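A cheap carb balancer for an old twin: the Pylypenko gauge set

I've had my 1970s twin long enough to know when she's sulking, and all last winter she was sulking. Lumpy tickover, a buzz through the pegs at 60, and a left-hand pipe that ran a lot cooler than the right. So I finally stopped twiddling screws by ear and bought the Pylypenko two-dial vacuum set. It came mail order from Wosden for $30, hoses and adapters included.

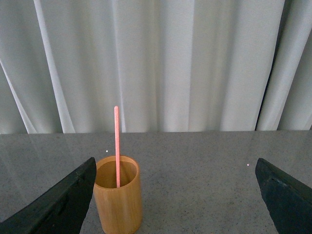 Hnat Hrynyshyn

First impressions were better than I expected for the money! The dials are a good size, the needles sit on zero, and the hoses are long enough to hang the thing off the bars while you work down by the carbs. The brass adapters are the weak spot. One of mine had a burr on the thread and I spent a while with a needle file before I'd trust it in an alloy head (I've stripped one of those before and I don't want to talk about it).

My buddy Inna Zinchenko runs a Nellness set that cost her four times as much, so we put both on my bike, one after the other. The readings were close enough that I couldn't have picked between them. Hers is steadier at idle though. The Pylypenko needles flap like crazy until you pinch down the little damper valves, and those valves are fiddly - a hair too far and the needle just stops moving.

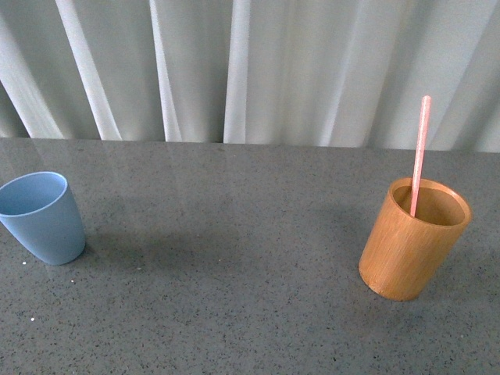 Two cups and a pink straw on the counter.

Once I had the dampers right, the job itself was easy. Warm engine, fan pointed at the fins, quarter turn on the sync screw, blip, wait, look again. The left carb was way behind. She now idles like a sewing machine, and the peg buzz has moved up the range to where I hardly ever ride anyway.

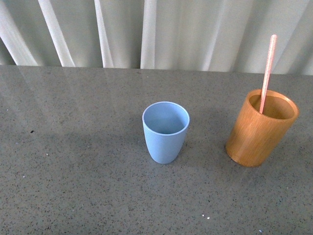 I also tried it on my neighbor's old Imus trail bike, just to check the single carb for an air leak, and it was fine for that too. You'll need the smaller adapter, and the instructions don't mention it at all. They're one folded sheet with a drawing of an engine I've never seen in my life. 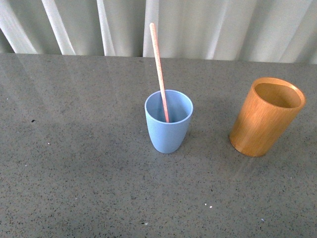

Blue cup and wooden cup, curtain behind.

Would I buy it again? Yep. If you do this for a living, get the Nellness. If you've got one old twin and do the carbs every December, save your cash for tires. Buy a spare pair of hoses while you're at it - mine have already gone a bit stiff at the ends.

Posted August 2019

Recent reviews
Heated grips for skinny handlebars
Chain lube that doesn't fling (much)
Paddock stand or center stand?
A tank bag that fits a small tank

We use cookies to remember your settings. By staying on this site you agree to our cookie policy.

Contact | Copyright Hnat Hrynyshyn | Back to top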